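Notes from the Household Handling Project

The Prisenness student robotics club resumed its work after the winter recess with a new assignment. Members are recording everyday bedroom tasks with hand-held grippers, one in each hand, so that the motions may later be used to train the club's two-armed machine. The assignment was proposed last fall and will continue through February.

Each member is asked to contribute 80 recordings. The club's total stood at 308 when the last set was copied to the shared drive, and bedding makes up the larger part of it. Towels and shirts were completed first. Blankets have required more patience, as a thick fold tends to slip from the finger pads when it is lifted by a single layer.

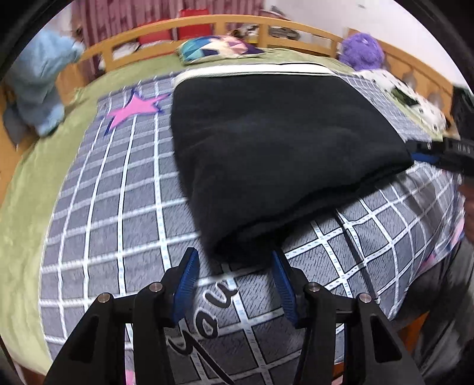 Vallton, Thu 18 January

The current exercise concerns a black fleece blanket on a made bed. Participants are instructed to begin with the fingers open and to approach the fold slowly. The white trim along one edge of the fleece is a useful guide for the eye, and I have asked members to keep it in view whenever possible. Pillows and plush toys may remain on the bed, provided they are left alone during the recording.

Two matters were raised at our most recent meeting. The first was the naming of files, which must follow the Santoso sheet without exception. The second was wrist fatigue. Members should rest between sets and should not attempt to finish their full share in one sitting.

The club has also entered the Rultus student showcase in the household category. Our entry will be limited to folding, and the written portion is now being drafted. Members who wish to review the draft may request a copy before the next meeting.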